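Lareo House laundry and linen meeting, May

We started at 3 with most of us there and a full pot of coffee (thank you, whoever brought the good stuff!). I took the notes again, so blame me for the spelling.

1. Folding the heavy pieces
We all agreed the thick green ones are the worst of the lot. The fuzzy cloth picks up lint, and those pale specks show right up on the dark color. Agreed: lint roller first, then fold on the bed, with the seamed edge kept straight.
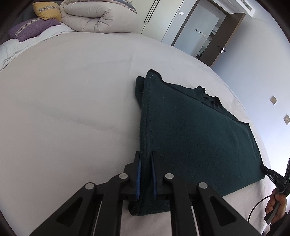 2. Money
We have $2,681 left for the year. The new dryer from Gullow would be $3,044, so that's on hold - sorry, everybody.

3. Spreading out before folding
I still say you want a big bed with a smooth sheet for this, and I said so at some length. A piece that size needs all the room it can get.

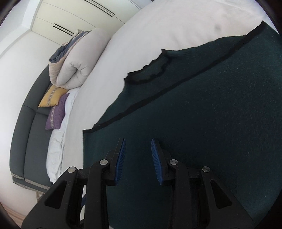 Trevor House asked whether a long table would do just as well, and said they would lend us theirs through June if we came to pick it up. Agreed to try it on the next 17 pieces.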